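Week 5 handout: what a fabric label can and can't tell you

Bring this with you to the tutorial. The reading pack has the three hang tags from the Girkska range and the two-page care guide from the Dunstan store, and we'll be arguing with both of them.

## 1. Where we left off

Last week we went through fibre families: cellulose, protein, synthetic. By now you should be able to say what a cotton fibre is made of and why it soaks up water when polyester mostly doesn't. If you can't, reread the week 4 notes before going on, as none of this will make much sense otherwise.

This week is about claims. Textile selling runs on small words that sound technical and aren't: breathable, premium, luxury, performance, natural feel. Some of these point at something that can be measured. Most are left vague enough that no measurement could embarrass the seller.

## 2. Fibre content: the part you can mostly trust

A fibre content label gives percentages by weight. "95% cotton, 5% elastane" means that out of every hundred grams of the fibre, 95 are cotton. It's a dull, checkable statement, and a lab can dissolve one fibre out of a blend and weigh what's left.

Points people get wrong:

- Percentages usually leave out trims, labels and sewing thread. A coat can be honestly labelled wool and have a polyester lining listed on its own line, or in smaller type.
- By weight doesn't mean by feel. Five per cent elastane changes how a knit behaves far more than the number suggests.
- "Cotton rich" has no number in it. Ask for one. In the Girkska tags, the "cotton rich" shirt is 35% polyester, and you have to turn the tag over to learn that.
- Viscose, modal and lyocell start as wood pulp or another plant source and go through heavy chemical processing. Calling them "plant based" is true. Calling them "natural" is asking the word to do a lot of lifting.

## 3. Colour, and black in particular

Black is the hardest shade to judge and the easiest to sell. It hides uneven weave, slubs, poor pressing and small repairs. On a dark counter under shop lighting it hides nearly everything, including where the cloth stops. Before you give an opinion on any dark fabric, put it over something pale, then hold it up to a window.

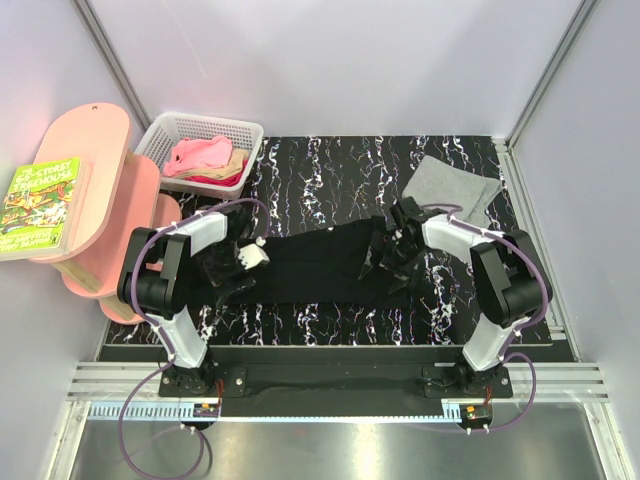 *Fig. 1. Black fabric on a dark veined surface. The creases and folds are faint, and the cloth is easiest to pick out where it covers the white veins.*

Now consider how much of the clothing trade depends on photographs. A buyer looking at a screen can't handle the cloth, can't stretch it and can't see it in daylight. For black goods the screen gives you the outline and very little else. I'd treat any remark about the quality of a black fabric, made from a picture alone, as decoration.

Colourfastness is a separate matter and can be tested. The usual tests cover washing, rubbing (dry and wet), light and perspiration. Results are given as grades. Note what a grade doesn't tell you:

1. Which colour in the range was tested. Navy passing says little about black.
2. Whether the sample came from ordinary production or was specially picked.
3. How many washes were involved. A shirt lives through dozens of washes, and a seller quoting one good result may be quoting the first.

## 4. "Thread count" and other big numbers

Thread count is supposed to be the number of warp and weft threads in a set area. It's a fair measure for comparing two plain weaves made from similar yarn. It goes wrong when a maker uses yarn twisted from several thinner strands and counts every strand. The number shoots up and the sheet gets heavier, sometimes coarser.

My advice is to ignore thread count unless you also know the yarn. The same goes for fabric weight in grams per square metre, a good figure that gets abused. Heavier cloth isn't always stronger cloth. Finishes add weight too, and some of them leave with the first few washes.

## 5. Reading a test claim: the Dalldale towel

The Dalldale towel is sold with a card stating that "92% of users noticed a softer feel". We'll spend most of the tutorial on this one sentence. Some starting points:

- Softer than what? The card doesn't say. It could be their old towel, another brand, or the same towel before it was washed.
- How many users? The small print on the back gives 12. You can't get 92% out of 12 people. Eleven of them is 91.67, which rounds to 92, so the figure is legal arithmetic. Whether you'd print it with a straight face is another question.
- Who were they? If they were given the towel for free, they had a reason to be kind to it.
- Where's the measurement? Softness is awkward to measure but it isn't impossible. Bending stiffness, surface friction and compression all have methods. The card mentions none.

None of this shows the towel is bad. I've used one and it's a perfectly decent towel. The claim on the card still tells you close to nothing about it.

## 6. Care labels

Care symbols describe the harshest treatment the maker is willing to stand behind, and makers are cautious. "Dry clean only" on a plain polyester blouse is often the label of a firm that didn't want to pay for wash testing. On a structured wool jacket it's there for good reason: the interlining and the shell can shrink at different rates and the front will bubble.

The Dunstan guide tells customers to soak new black garments in vinegar to "lock in the dye". Look for the evidence in the guide. There isn't any. Dye is fixed (or badly fixed) at the dyehouse, and kitchen vinegar won't rescue reactive dye on cotton. Rinsing may remove loose dye, and plain water does that too.

## 7. Exercise for the tutorial

Pick one garment you own and bring it in. Write half a page covering:

- every claim on the label, tag or web listing, copied word for word
- which claims could be checked, and by what test
- which claims couldn't be checked by any test at all
- one thing you'd want to know that the seller has left out

Please don't bring anything from the Gurkstead outlet sale unless the tags are still on. Last August half the group turned up with garments that had the labels cut out, and we had very little to talk about.

Marks are for the reasoning. You can conclude that the label is fair, and if it is, say so plainly and show how you know.

## 8. Terms to know for the quiz

**Blend:** fibres mixed before or during spinning. A fabric with a cotton warp and a polyester weft is more strictly a union.

**Crocking:** colour rubbing off on to another surface. Usually worse wet.

**Finish:** anything done to the cloth after weaving or knitting, whether mechanical or chemical. Ask how long it lasts.

**Hand:** how a fabric feels when handled. Useful among people who handle cloth every day, slippery on a hang tag.

**Pilling:** small balls of tangled fibre on the surface. Strong fibres hold on to their pills, so some tough blends look worse than weak ones.

Reading for week 6: the chapter on shrinkage, up to the section on wool felting.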